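Trustine 635 power supply: frequently asked questions

Which graphics cards can the Trustine 635 run?
Any single card with a rated board power of 300 W or less. Two eight-pin PCIe leads are supplied. Use both leads for cards with two sockets.

Why does the fan not spin at start-up?
The fan stays off until load passes 20 per cent or the internal sensor reads 70 °C.

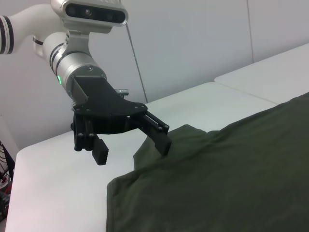

Wrist joint and black parallel-jaw gripper.

Can I use modular cables from a Lunde unit?
No. The plugs fit but the pin order differs, and the wrong cable will damage drives. Only cables marked Clekerik 712 are compatible.

The unit clicks once when switched off. Is this a fault?
No. The click is the inrush relay opening.

How do I make a warranty claim?
Send the serial number and proof of purchase to Ladedau support. Opening the case voids the warranty.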